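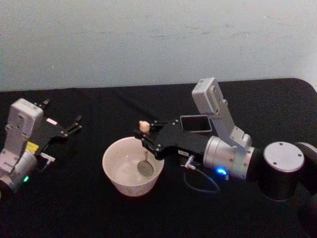

Members' Forum > Ceramics and Tableware > Glaze safety and labelling

Subject: Proposed wording for "food safe" on member listings

Registrar_JO
Members are advised that the draft labelling guideline closes for comment on 11th February. The draft provides that a member may describe a glazed piece as food safe only where a leach test has been carried out on that glaze, on that clay body, at the stated firing cone. Pieces without a test may be described as decorative, or the listing may remain silent on use. Comments should be posted in this thread and should refer to the clause concerned.
Jummai Oyewole, Registrar

millpond_pottery
Clause 2 is supported. I would ask that "on that clay body" be reconsidered. I use one white liner glaze on three bodies, and under the present wording each would require a separate test. The laboratory I use charges $146 per sample. For a member selling a few dozen bowls a year the cost is out of proportion to the risk.

Daltden Studio
We do not agree with the previous member. Glaze fit varies with the body. A liner which is sound on porcelain may craze on stoneware, and a crazed surface is a different matter for a customer who stores food in it. Our studio tests every combination and has done so since the kiln was replaced.

millpond_pottery
Crazing and leaching are separate questions. A leach test does not report on crazing, and a crazed glaze may pass. If the intention is to address crazing, the guideline should say so in a clause of its own.

kiln_shelf_13
Seconding the request for a separate clause. Could the Registrar also confirm whether commercial glazes are covered? I purchase Miretti clear in 500 g bags and the label carries a dinnerware statement. I had understood that the manufacturer's statement would be sufficient.

Registrar_JO
In reply to kiln_shelf_13: as drafted, the manufacturer's statement is not sufficient on its own. It applies to the glaze when fired as directed, and the Guild has no means of confirming how a member's kiln is fired. I acknowledge that several members read the November draft differently, and the wording will be reviewed.

De Haan
For what it may be worth, I have sold functional ware for many years and have never used the term "food safe" in a listing. I state the glaze, the cone and whether the piece may go in the dishwasher. Customers who want more information write to me. I would prefer that the Guild discourage the phrase altogether.

Daltden Studio
With respect, that position suits an established maker. Galleries now ask for the phrase on the consignment form. Our Illero range was declined until we supplied results.

De Haan
Then the galleries should be asked what they mean by it. I have put that question twice and received two different answers.

millpond_pottery
I would accept a compromise whereby one body is tested in full and the remainder are covered by a vinegar and lemon test, recorded in the member's own glaze book. It is inexpensive, and any change in colour or gloss is a fair reason to send the piece away.

Daltden Studio
A home acid test detects visible change only. It should not stand behind a claim made to the public. We would support it as a screening step and no further.

Registrar_JO
Comments to this point have been noted against clauses 2 and 4. A revised clause 2 will be posted in this thread, together with a separate paragraph on crazing. Members who hold current laboratory reports and are willing to share them are asked to send copies to the office with the glaze recipe removed if they wish.

kiln_shelf_13
Thank you. I will forward two reports, both for satin white. Please advise whether scanned copies are acceptable.

Registrar_JO
Scanned copies are acceptable, provided the sample number and firing cone are legible.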